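About us > Our shops > The Kimberg Road store

About Plilel Foods

Plilel Foods is a family grocer with two shops, one on Kimberg Road and a smaller one by the station. We sell Indian groceries, fresh vegetables, spices, flour, rice and a great many snacks. We opened the Kimberg Road shop in May with 165 products on the shelves, most of them dry goods, and we now carry more than 1,000.

The first shop was a single room that had been a shoe repairer's. There was space for rice along one wall, pulses along the other and a till in between. When the unit next door came up we took it and knocked through, and that side is now the snack and sweet aisle. The step between the two halves is still there, with a ramp over it for pushchairs and trolleys.

What we sell

Rice and flour come in everything from small bags to sacks. Pulses are on the back wall, whole on the left and split on the right. Spices are sold in packets, and a few of the common ones can be weighed out at the counter. Vegetables come in early and go out as they arrive, so the choice is best before noon. We keep a freezer of parathas, peas, grated coconut and okra.

Snacks take up more room than anything else. We stock sev in several thicknesses, chevda, gathiya, roasted peanuts, banana chips and crisps. Customers ask for particular makes by name and we try to keep those in. If you are buying for a wedding or a function, please tell us a week ahead and we will order full cartons for you.

How we keep the shelves

Shelves are filled in the morning before we open and tidied again after the school run, when the snack aisle gets its heaviest use. Pouches stand upright with the front facing out, and each kind is kept with its own. New stock goes behind old stock. A stand-up pouch will slump if the one beside it is taken away, so the rows get straightened by hand through the day. It is slow work but it makes the aisle easier to shop, particularly for people who come in knowing the colour of the packet and little else.

Dates are checked every Friday. Anything close to its date goes in the basket by the till at a lower price. Split or leaking packets are taken off sale.

Where it comes from

Most of our dry goods come through Cordeiro, a wholesaler we have used from the beginning. Our sweets are made by Sukham, a small kitchen a few streets away, and are delivered the same day they are made. We buy vegetables at the market ourselves — it means an early start, but we like to see them first.

Ordering and delivery

Orders can be placed at either shop or by telephone. Local deliveries are made within 24 hours, apart from frozen goods, which have to be collected. There is no charge for delivery on larger orders. Ask at the till for the current terms.

If there is something you used to buy and can't find here, bring in the empty packet or write the name in the book on the counter. We go through the book before each wholesale order, and plenty of what is now on the snack shelves started as a line in it.

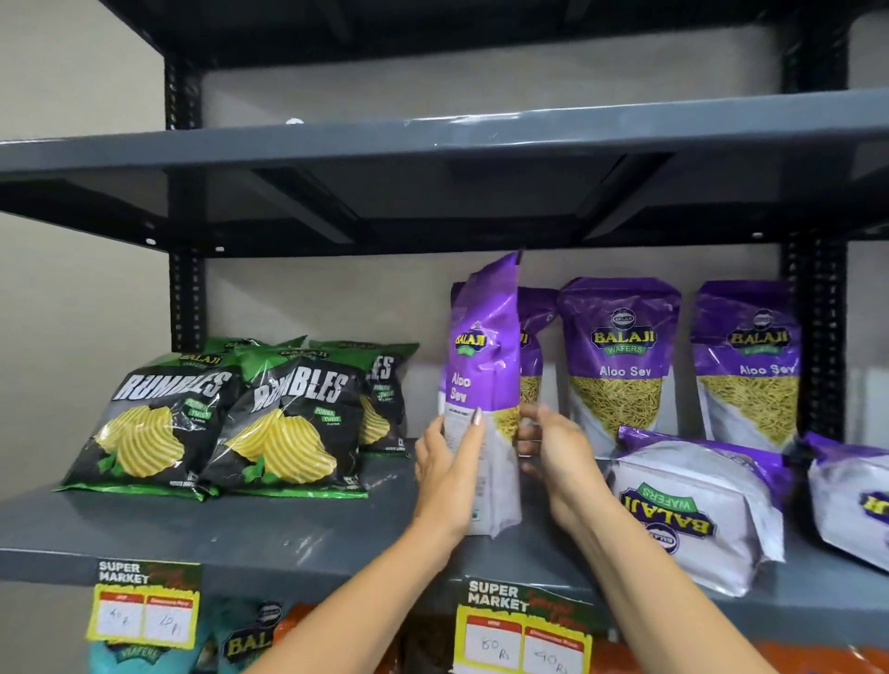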